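Small Sweeping: What Makes a Tabletop Dustpan Set Work

Project report by Adanech Jemal and Getachew Assefa

Why we picked this

Our course asked for a study of one household task, and most groups went straight for cooking or laundry. We chose sweeping up crumbs, and we're so glad we did! A dustpan and a little brush look like the simplest pair of tools in the house, but after one Wednesday of testing we had pages of notes and a long argument about rims.

What we tested

We compared two sets, which we call Femarora and Prekell after the names we gave our test plans. For each run we spread dry oats on a flat board and swept them into the pan in short strokes. We did 9 runs per set. Getachew swept and Adanech kept time, then we traded places for the last few.

The surface mattered more than we expected. On bare wood the oats caught in the grain, so we moved everything onto a white board laid over the tabletop. Oats are hard to see on white, and we switched to dry lentils after the second run -- much better.

We both liked the look of the gray pan with the orange rim and the red cartoon printed on it. The brush has an orange handle too, so it's easy to spot when you've put it down somewhere. 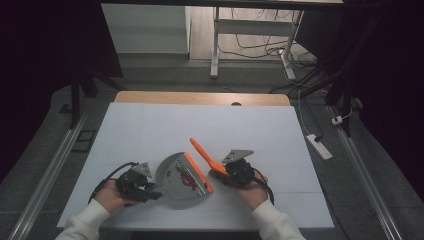

What we found

The angle of the brush made the biggest difference. Held low, it pushed the lentils in a neat line. Held steep, it flicked them over the side, and a few went clear across the board (we were finding them for days). Holding the pan still took real concentration as well. Every time it lifted a little, a thin row of crumbs slid under the rim.

The last row is the stubborn one. Backing the pan up a bit and sweeping again worked best for us, and 5 short strokes beat one long one almost every time.

What we'd do next

We want to try flour, and also a pan with a softer rim.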